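工单：Plirkdale 二层公用厨房，漏保反复跳
状态：已恢复，留观
优先级：高（冰箱在这一路上）
提交：2019年6月16日

现象

厨房那一路漏保不定时跳。白天跳过，半夜也跳过，早上来发现整个插座回路没电，冰箱里的东西差点完蛋。推上去有时候能撑一整天，有时候刚推上手还没离开就又下来了。灯不受影响，灯是另一路。过道也不受影响。

报修的人说“一用水壶就跳”。先记着，不一定准。水壶我试了好几遍，没跳。

配电情况

配电箱在楼梯口，Moltia 的箱子，漏保也是 Moltia 的。厨房插座是6号回路，标签手写的，写的是“厨+阳”，后面那个字糊了，当时没在意。（后来证明该在意，见下。）

带的东西：冰箱、水壶、微波炉、Crichton 洗碗机、抽油烟机，还有台面上一排插座，谁都往上插。图纸找不到。物业给的那份是改造前的，厨房位置都不对，没法用。

已经做过的（上一班交接）

换过一次漏保，同型号。没用，当晚又跳。
紧过端子。没发现松的。
让大家别同时开微波炉和水壶。跟漏电没关系，过载跳的是空开，这次空开一次没动过，动的都是漏保。这条请从公告上撤掉，免得大家白忙。

排查记录

第1步 漏保本身

按试验按钮，正常动作，复位正常。把出线全拆了空载合闸，放一上午，不跳。所以不是漏保的问题，也不是上级的问题。装回去，下午跳。故障在线路或者电器上。

第2步 拔电器

全拔，一个一个插回去。每插一个等一段时间。很慢，但没别的办法。

水壶：没事。
微波炉：没事。
抽油烟机：插头在吊柜里，够了半天，没事。
洗碗机：重点怀疑，加热管老了最容易漏。跑了一整个程序，没跳。冷态热态都测了绝缘，正常。
冰箱：见下一段。
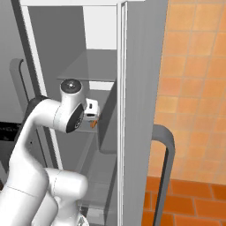
漏保跳闸里冰箱的嫌疑一向很大，化霜加热器受潮、压缩机接线柱脏了都会漏，而且只在化霜的时候漏，人不在跟前根本碰不上。所以单独给它拉了一条临时线，从过道那一路取电，跑到化霜周期走完。插座位置很别扭，要把机身往外拖，门又得能打开，右边就是那面橙色瓷砖墙，门一拉开就朝着墙那边去了，拖的时候小心别磕到砖。结果：过道那路一次没跳，冰箱这段时间不在6号上，6号照跳。冰箱排除。

注意临时线用完已经收了，过道里不要再留线，有人绊过。

第3步 测线路绝缘

电器全拔，断电，零线从零排上拆下来（这个一定要拆，不拆测出来是假的）。用 Verby 的兆欧表，新电池。

相对地：正常，120 兆欧
零对地：86 千欧

零对地这么低，找到方向了。零线有地方碰湿的东西或者碰地了。零地之间漏，负载小的时候电流小，不跳；负载一大零线上压降上来，漏得多，就跳。所以报修说的“一用水壶就跳”是有道理的，只是还得凑上别的条件。我前面试水壶没跳，那天是晴天。先把这句话放着。

第4步 分段

从中间断开。台面那排插座的接线最好拆，从这里断。

台面往配电箱方向：好的。
台面往后：不好。

往后还有冰箱插座、洗碗机插座，再往后没有了——按理说。冰箱插座拆开看，接线干净，没有潮气，盒子里一点灰。洗碗机插座拆开，里面多出来一组线，往外墙方向走。标签上那个糊掉的字，“阳”字，阳台。

去阳台看。花盆架后面有个户外插座，被一块旧木板挡着，没人知道它在那，也没人用。盖子的弹簧断了，盖不严，底盒下沿那圈胶也裂了。拆下来里面有水，零线端子全是绿锈，盒底积着一层泥。

把这一段从洗碗机插座那里断开，再测：零对地回到正常。就是它了。

第5步 对天气

翻了一下跳闸的登记，跟下雨对得上大半。有两次对不上，都是上午，问了一下，是有人浇花。浇花的水顺着墙往下走，正好经过插座。对上了。

其它顺手看的

抽油烟机的地线没接。跟本次无关，已接上。
台面插座有一个面板裂了，已换。
冰箱背后散热那里灰很厚，吸了一遍。
冰箱门上取冰取水的地方按了几次，出水正常，断电没有把它弄坏。控制面板灯也亮。断电以后温度设定有没有被重置我没法确定，请使用的人自己再看一眼。
左手边那排深棕色木柜，下面有一块踢脚板松了，拖冰箱的时候碰到的，原来就松，没动它，另开单。

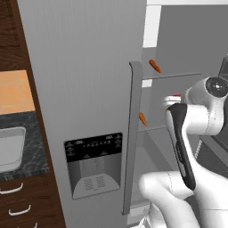 处理

阳台插座拆除，线头用带胶的端帽封好，底盒加了盲板，打了胶。不恢复。要用阳台电的话另外走一路，带自己的漏保，别再从厨房借了。
洗碗机插座里那组往外墙的线断开，两头都封了，挂了标签“停用，勿接”。
零线装回零排，漏保复位。
配电箱标签重写，6号改成“厨房插座”。别的回路标签也糊得差不多了，有空一起写。

验证

全部电器插回去，水壶、微波炉、洗碗机一起开（空开没跳，说明容量也够）。不跳。
拿喷壶对着阳台原来的位置喷了很久，等了一会再测，绝缘没掉。
过夜，没跳。
还差一场真的雨。预报这几天没有。

未解决 / 待办

漏保换下来的那只旧的没坏，放在楼梯口的工具柜第二层，贴了条，别扔，可以当备件。
阳台外墙有一道裂缝，水从那里进墙的可能性有，不归我们修，已转土建。没有回复，七月还没动静就再催一次。
厨房跟别的东西共用一路漏保，设计上就不太合适，冰箱最好单独一路。报价走另外的单子，这里不谈。
图纸要补。至少把这次查出来的走线画上去，草图我夹在配电箱门里面了，画得不好看，能看懂。

给下一班的几句

再跳的话，先看是漏保跳还是空开跳，写清楚。之前登记里全写“跳闸”，两个混在一起，白白多花了不少时间。
再看当时有没有下雨、有没有人浇花。
不要一上来就换漏保。
测绝缘之前零线拆下来！上一班测过一次，写“绝缘正常”，我猜是只测了相线，零对地没测。下次两个都要测，都要写数。
冰箱如果断电超过半天，请通知使用的人自己检查东西，我们不负责替人扔。

补充

有人在单子下面留言问是不是冰箱老了该换。不是，查过了，见第2步。冰箱在别的回路上跑得好好的。
又有人问洗碗机能不能用了。能用，正常用，之前贴在上面的“故障”纸条可以撕了。
还有一条问阳台能不能接个灯串。不能，看处理那一段。

更新：昨晚下了一阵小雨，没跳。雨太小，不算数。单子先不关，下过一场大的在关。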